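Teaching by Demonstration: Questions We Get a Lot

Do I need any experience to guide the arm?
None at all! Most people who come to our sessions in Farnwood have never touched a controller before, and by the end of the first hour they're usually moving things from place to place quite happily. We start everyone in the simulated kitchen, where a dropped kettle costs you nothing but a sigh.

What's the difference between teaching by hand and teaching by remote?
By hand, you take hold of the real arm and walk it through the motion, a bit like helping a child with a spoon. By remote, you sit at a desk with the Fillent controller and the arm follows you. Both get saved the same way, so pick whichever feels natural (plenty of folks switch halfway through the season, and that's fine too).

How many demonstrations does one task take?
It depends on the task, I'm afraid. Our simplest pick-and-place job learned well from 23. The kettle task needed 176, and Anca Pană still thinks it could use more.

What if I make a mistake in the middle of a run?
If it's a small wobble, keep going and correct it — recoveries are useful, and we like to have them. If you've knocked the thing you were meant to pick up clear off the counter, press the red button and start over. Please don't feel bad about it.

Why do I only get the view from the gripper?
The robot will have to work from that same view later, so we ask you to work from it now. It leans and swings as the wrist turns, and that takes some getting used to. Go slowly, and let the tilt settle before you reach for a pan handle or try to pick up something as small as a lemon.

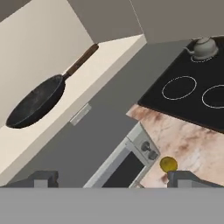 Rachid Erraji wrote to us that he kept overshooting until he stopped steering with his whole arm and used just his wrist, and that after 18 runs he no longer thought about the controls at all.

Can I do this from home?
Yes, for the simulated tasks. Write to Aleksandra Kaczmarczyk and she'll set up your login, usually by the next morning.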